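Sorting the odds and ends bin

29 July 2023
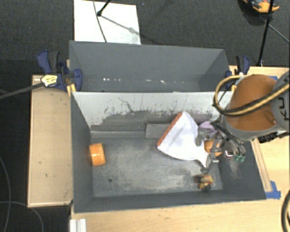
The big gray bin, front side still in use, back side cleared.

I have been meaning to write about this bin for a while. It is the one thing in my work area that has moved with me every time, first from Collelness to Bernton and then down here to Clivolcombe, and it has never once had a lid. It has two compartments. The front one is the bigger of the two and the back one is narrow. The sides of the back one have stayed smooth, but the divider is in bad shape. The pale top layer has scraped off in places and left black marks, and there is a squiggly scratch on the left part of it. I don't remember making that one.

For years both sides were just full. Anything that didn't have a place went in, and when I needed tape or a glove I dug until I found it. Last December I spent most of an afternoon looking for a roll of twine that was at the bottom of the back compartment the whole time. I bought a new roll before I found the old one. That was when I decided the bin needed rules.

The rules are short. The back compartment is for things that are leaving. If I put something there, it goes to a friend, to the donation shop, or to the trash by the end of the week, and then the back is empty again. The front compartment is for things I haven't decided on yet. Anything I have decided to keep doesn't belong in the bin at all and has to go on a shelf or in a drawer.

My first try at this didn't go well. I emptied everything onto the floor at once, got tired halfway through, and put most of it back in the same order. Märta Holmgren, who lived across the road from me in Bernton and is a much tidier person than I am, told me to set a timer and stop when it rang. She suggested 30 minutes. I tried that and found I was making poor decisions by the end, so now I do 14. It's an odd number to pick but it is how long the kettle, the tea and one cup of it take me, and I like having the tea there.

I start with anything soft. Cloth takes up the most room and hides whatever is under it, so once it is out I can see what I'm dealing with. There is one white piece left in the front with a reddish-orange band along its straight edge, and I keep going back and forth on it. It folds up small and it would be useful for wrapping something breakable. On the other hand I've said that about every piece of cloth I have ever owned. I counted the rags in the hall closet this spring and there were 18, and I use maybe four of them.

After the soft things come the small ones. There's a round orange thing and something pale purple in with the cloth, and neither of them is hard to deal with, I just haven't gotten to them. Small things are where I lose time. I pick one up, think about where it came from, and then the timer goes off. What helps is giving each one a single handling. It gets picked up, it goes to a shelf or to the back compartment, and I don't put it down anywhere else.

I did look into replacing the bin. The hardware store in Merrick has a nicer one with a lid and three sections, but it costs nearly 100 dollars and I can't see what I'd do with a third section except fill it. A lid would be worse. I'd stack things on it. The scrapes don't bother me and neither does the scuffed bottom.

So the count for this week is a clear back compartment and a few things still to settle in the front. I'm giving the white cloth until next weekend. After that I want to get to the drawer under the stairs, which has all my spare cords in it and hasn't been opened properly since the move. If anyone has a way of labeling cords that doesn't peel off after a few months, please leave it in the comments. I have tried masking tape and I have tried those little bread tags, and both of them ended up loose at the bottom of the drawer.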